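5/7/20 | By Staff

Drusent opens up its simulator for online demo day

No shop floor this year. Drusent held its open day on screen Thursday, 922 people signed up. First up, a two-armed robot and a long block on a table, all simulated.
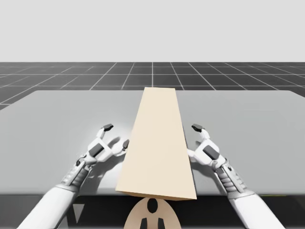
Visitors got 15 minutes per session plus questions. Most asked about price, Drusent wouldnt say. Partner Bivow ran the chat.

The gripper view got its own slot, black fingertip pads up close.

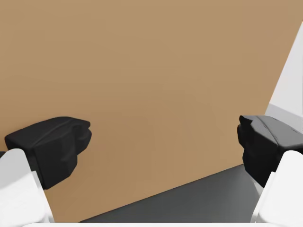 What's next

Second demo in June, with Treloar. Sign-up opens in 2 weeks.

This site uses cookies. OK

Related
Madico delays spring open house
Treloar adds to test lab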